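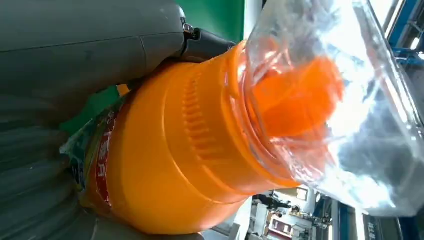

One early user of the Wetholm soup set wrote in to say that half the recipes called for "stock" and never said which kind, so the ingredient column was useless for anyone cooking for vegetarians. The column has been redone. Stock is now recorded as chicken, beef, fish, vegetable or unspecified, and unspecified is only used where the original card leaves it open.

Wetholm Soups and Stews, data card
Last edited 2024-03-11

What is in it
600 recipes for soups, stews and chowders, typed up from handwritten and printed cards. Each recipe is one row in recipes.csv. Ingredients are in a separate file, ingredients.csv, joined on recipe_id.

Main columns
recipe_id: a number, never reused
title: as written on the card, spelling kept
servings: a whole number, blank if the card gives none
simmer_min: simmering time in minutes
stock: see the first paragraph
source: Ploleck or Haddad

Sources
The Ploleck cards are mostly bean, barley and cabbage soups. The Haddad cards have more lentils, lamb and lemon, and their amounts are often given by the handful or the coffee cup. We kept those words in amount_text and left amount_grams blank.

Cleaning
Duplicate recipes were merged when the ingredients matched and the method differed only in wording. Fractions were changed to decimals. A can of tomatoes is entered as a can, with the size in ounces if the card has it (28 is the most common). Oven temperatures are in Fahrenheit.

Known problems
18 recipes have no simmering time. Salt is missing from many rows where the card says "season to taste"; do not read a blank as zero. Cream and half-and-half were mixed up in the November release, and anyone still using that file should download the new one. Recipe 16 has two titles on the card and we used the first.

Not suitable for
Nutrition labels, allergy advice or canning times. The recipes have not been tested in a kitchen by us.

Use
Free for personal and classroom work. Please keep the source column if you pass the files on.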